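3.2 Seating, floor surface and small personal items

The Plistaron survey recorded 602 objects in 31 shared rooms. Furniture was entered first, followed by items that people carry or wear. Seats on a central pole were grouped by the form of the base and by the floor beneath it, with carpet and hard floors coded separately.

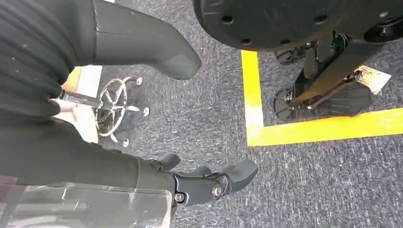 Coding was carried out by Tsikata and Agbenyega, and disagreements were settled by Verhoeven. Height settings were not recorded, as they change with each user.

Figure 9. Items from one room in the survey. 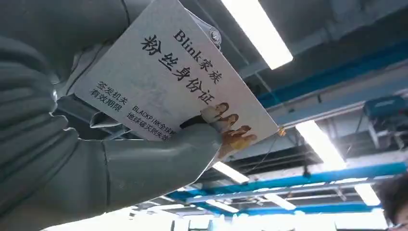

Personal items proved harder to classify than furniture. Many borrow the layout of official papers - a heading, field labels, a signature - while serving as keepsakes. One card headed "粉丝身份证" (fan identity card) has fields for issuing authority and validity period and a small group photograph of four women. Following Ankrah and Fiadzo, such cards were coded as keepsakes and kept apart from access badges.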